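19 January 2020
Cable work, Hamel arm, wrist view

Picked up where the December notes stop. Question is still whether the Zukcombe crossing detector can choose a grasp point from the wrist view alone, or whether it needs the overhead view as well. Same table as before, black cable on wood, gripper open at the start of each trial. Exposure locked. Learning rate and crop unchanged from the Cletum run, so the numbers should compare directly.

Retrained on 300 wrist images, 200 of them relabeled so that a crossing carries an over/under tag. Old labels only marked the point. Hard layouts are the ones with the plug lying close to the crossings, since the detector likes to call the strain relief a crossing.

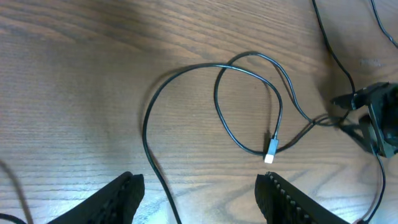 Banis: I would drop the plug from the crossing classes altogether and give it its own label. The over/under tag means nothing at a cable end, and you are spending training examples on teaching the net to ignore it.

Agreed, will try it. Needs a relabel pass, maybe half a day.

Results so far, 10 layouts, wrist view only: grasp point acceptable in 7. Of the failures, two were on the plug and one was on a shadow edge read as a second strand. The approach height matters more than I had assumed. Going lower gives a cleaner strand but loses the rest of the loop, and the tracker then has no way to tell which segment it is following.

Glare is the other open item. Segmentation breaks up on the bright side of the table and holds on the shaded side. Pads also want cleaning before the next set – lint on the tips is getting picked up as texture by the edge filter.

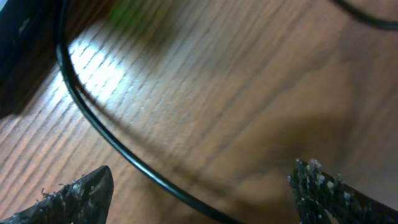 Single strand between the open fingers, glare at upper left.

To do: plug label, mask for the fingertips, repeat the same layouts at two heights. Leave overhead view off until that is done.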